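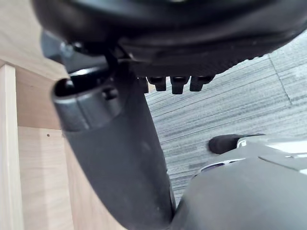
Lesezeit: 2 Minuten

Büromöbel von unten und von innen

Von Mali Wogan, 8. August 2018

Wer Büromöbel kauft, bekommt einen Katalog mit Fotos von vorn und schräg oben. Polster, Lehne, glatte Holzflächen, dazu eine Zimmerpflanze. Ich traue solchen Bildern nicht besonders. Was einen Stuhl nach ein paar Jahren unbrauchbar macht, sitzt meistens unter der Sitzfläche, und was an einem Schrank zuerst schief hängt, ist die Tür.

Der Anlass ist ein Angebot von Femusau über neue Ausstattung für unser Büro. 300 Euro pro Stuhl, 700 Euro pro Schrank, und im Begleitschreiben kommt dreimal das Wort »ergonomisch« vor. Lungile Xaba findet das Angebot ordentlich. Ich wollte vorher wissen, was an den vorhandenen Sachen eigentlich so schlecht sein soll.

Drehstuhl, Unterseite

Schwarze Kunststoffschale, drei kurze Zapfen nebeneinander, daneben die Säule mit einem ringförmigen Kragen am oberen Ende. Etwas Staub, ein paar helle Punkte. Daraus macht einem jeder Verkäufer gern »deutliche Gebrauchsspuren«, ich nenne es einen Stuhl, unter dem selten jemand wischt.

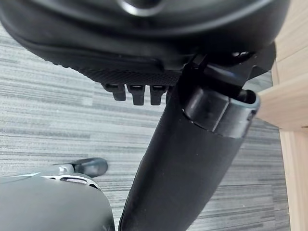

Bei der Gasfeder hört man immer wieder, sie müsse nach soundso vielen Jahren grundsätzlich getauscht werden. Mag sein, dass es Hersteller gibt, die das so vorsehen. Ich hätte nur gern einmal eine Begründung gelesen, die nicht vom Ersatzteilhandel stammt. Sinkt der Sitz unter Last ab, gehört die Feder raus – bis dahin sehe ich keinen Grund, an eine Rechnung zu denken.

Noch ein Wort zum Kragen: Manche halten den Rand dort für einen Bruch. Ein umlaufender, sauberer Rand und eine gleichmäßige Naht zum unteren Rohr sprechen für mich eher dagegen. Wer unsicher ist, fährt mit dem Finger darüber, aber bitte nicht, während jemand sitzt.

Aktenschrank, offene Tür

Helles Holzdekor, ein Fachboden, blaue Ordner, unten freier Platz. Topfscharniere aus Metall, wie man sie auch aus der Küche kennt. Im Angebot von Femusau steht als Vorzug des neuen Modells »mehr Stauraum«.
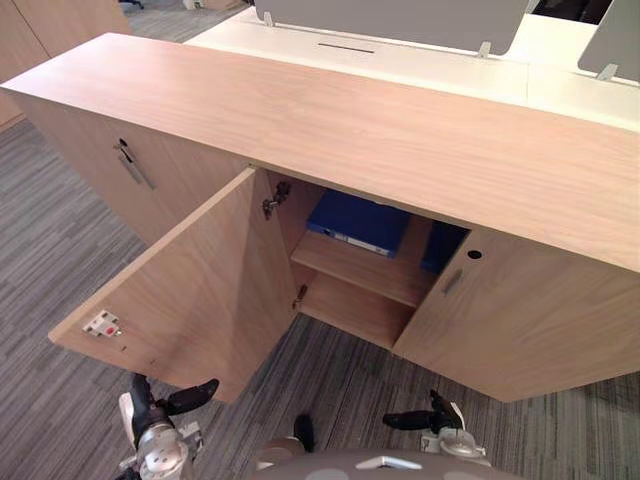 Mehr Stauraum wofür? Solange das untere Fach leer bleibt, überzeugt mich das Argument nicht. Lungile meint, die Ordner würden schon wieder mehr werden. Das höre ich, seit wir die Belege einscannen.

Zu den Scharnieren würde ich vor jedem Neukauf eine einfache Frage stellen: Hat jemand die Schrauben je nachgezogen? Eine Tür, die weit aufgerissen und dann stehen gelassen wird, zieht mit ihrem ganzen Gewicht daran. Das macht eine teure Tür genauso. Ein Schloss hat der Schrank auch, und den Schlüssel dazu sollte man suchen, bevor man über neue Schränke redet.

Die Entscheidung über das Angebot (Vorgang 1033) ist vertagt. Ich habe um die Datenblätter zu Gasfeder und Scharnieren gebeten und bisher einen zweiten Prospekt bekommen.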